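The Year I Stopped Apologizing for My Sourdough

My friend Hanane has been baking bread since before either of us had children, and for most of that time I was perfectly content to be the person who ate it. Then last December she handed me a jam jar with a spoonful of her starter in the bottom, told me to feed it when I got home, and changed the subject to her sister's kitchen remodel. I drove home with the jar buckled into the passenger seat (I really did, I was so afraid of it tipping over).

For the first few weeks I made bricks. My husband ate them with soup and was very kind. I had read far too much by then, all of it contradictory, and I was folding and stretching and fussing every few minutes like a nervous aunt at a wedding. Hanane came over one Sunday, watched me poke the dough for the third time, and said, "Leave it alone and come talk to me." So we sat on the back steps with our coffee, and we talked for so long that I forgot the dough completely, and wouldn't you know it, that was the first loaf with any proper holes in it!

My kitchen is cold, you see, and everything I'd read was written by people in warm ones. Their dough was ready by lunch. Mine wanted the whole day and sometimes a good part of the night too.

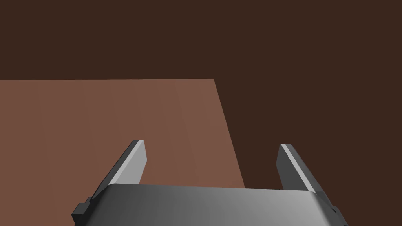
So now I mix in the evening after the dishes are done, 600 grams of flour with a handful of rye thrown in, and I let it sit overnight with a plate on top of the bowl. In the morning I shape it and put it in the refrigerator, where it stays for 24 hours if I'm organized and longer if I'm not. I've baked it after two days when my daughter had a fever and we were all just lying around, and it was a little more sour than usual but it made wonderful toast.

The starter lives on the shelf next to the mustard. I feed it once a week, usually, and I've missed a week more than once and it has always forgiven me. My neighbor Zoila took some home in the spring and hers is already livelier than mine, which I'm trying to be gracious about. She feeds hers with whole wheat and keeps it on top of the piano. Last week she brought over half a loaf with walnuts and dried figs in it, still warm in a dish towel, and I ate two slices standing up at the counter before I remembered to offer her a chair.

I do want to try her figs next, though I think I'll soak mine in a little orange juice first so they don't scorch where they stick out of the crust. If any of you bake with fruit, please tell me when you add it. I've been putting raisins in with the flour and they seem to get squashed to nothing, and Zoila says she folds hers in at the end, but she also says she never measures salt, so I'd like a second opinion before I buy the good figs.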